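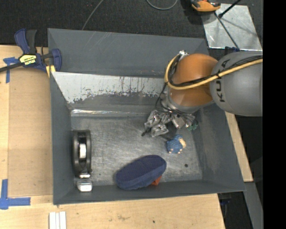 How many demonstrations does the arm need before it can pick on its own? More than we planned for. We budgeted 400 and the policy only got sensible at 900, and even then it dithers over soft things.

Quick update from the Oko project, sorry it's short, Luuk is waiting for the desk.

Teleop first. Yoga Menon has done most of the driving this month, 223 runs in the last batch. Clamps stay on the bin, please leave them alone — one nudge and the whole batch is off. Mixed objects only from now on, hard and soft together. The blue animal is everyones favourite and stays in the set. Long thin things along the wall are still the worst, the fingers want to come in from above and there's no room.

Tips for new drivers. Go slow on the last bit. If you miss, carry on and recover, don't restart, the recoveries are worth having. Stop when your hands get tired, tired runs teach it tired habits. Write the run number down before you start, not affter.

Hand guiding next. Luuk Segers tried leading the arm about by the wrist, 62 runs, smoother paths but slower to collect. Juma want to compare both in April. Clurnberg have asked for the logs too — Yoga is sending them.

Driver slots are on the sheet by the door. Mornings nearly full.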